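I've worked at Wikar for nine years, most of them in the Pidport office, and for all of that time the form you fill out on your first day has had one box for your name. It has to match your tax paperwork. Whatever goes in that box ends up on your badge, your email, the phone list, the door of your office if you have one, and the sign-in sheet for the fire drill.

In March that changed. There are now two boxes, one for your legal name and one for the name you use. The second one feeds everything other people see. Payroll, tax forms and the health plan still pull from the first.

I was on the small group that worked on it, so I want to put down how it went while I remember. People at other agencies have asked me, and I keep writing the same email.

The request came out of the staff survey. We have 435 employees between Pidport, Dobre and the two group homes out past Dobre, and 156 of them answered. One of the open questions was what would make your first month easier. Names came up more than parking did, and I would not have bet on that.

Some of the comments were from trans coworkers who had been greeted by the wrong name on their first day by people who meant well and were reading it off a list. I expected those. There were also people who go by their middle names, people who got married or divorced and were tired of showing the certificate again, and a couple of direct care staff who didn't want their full last names on a badge in a client's home. That last one had been a safety complaint for years and had never gotten anywhere under that heading.

The policy took one page and two meetings. The software took five months.

Our personnel system is called Uvov, and it already had a field for a second name. It was turned off. When we turned it on, the name showed up in the directory and nowhere else. The badge printer read from a different table. So did the training records, and the scheduling board at the group homes was a spreadsheet someone exported by hand. We ended up making a list of every place a name appears at work. I thought there would be ten or so. I still come across new ones – last week it was the label on the flu shot clipboard.

A few things I'd do differently:

- Ask about email addresses first. Changing the display name is easy. Changing the address itself broke calendar invitations for weeks.
- Tell supervisors before you tell everyone. Ours found out in the same all-staff message, and a few of them told people they needed a court order. They don't.
- Decide early what happens to old records. We left past training certificates alone unless someone asks for a new one.
- Write down who can see the legal name. For us it's payroll, benefits and one person in HR.

There was less pushback than I had braced for. One longtime employee, hired in 1980 under a name she hasn't used since her twenties, said she had asked about this three separate times and been told the computer wouldn't allow it. She has a new badge now. She wears it on her coat to the grocery store, which is against policy, and I'm not bringing it up.

The part that isn't finished is the health plan. The insurance cards still print the legal name only, and the ID number lookup at the pharmacy does the same. We've asked. I don't have an answer to share yet.

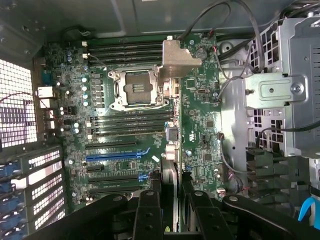
A reader emailed after my last post to ask whether a place with 12 employees needs any of this, or whether people can just tell each other what they want to be called. I think mostly they can. But I'd still look at what the new hire sees before they've talked to anybody: the offer letter, the login, the nameplate on the desk. If those are wrong, the person has to start the job by correcting you, and some people won't.

The same reader wanted our policy. I've asked if I can post it and was told yes, once the page has been through one more review. If you can't wait, the short version is that you fill out a form, you don't give a reason, and it takes effect in five working days. Badges take longer when the printer is down.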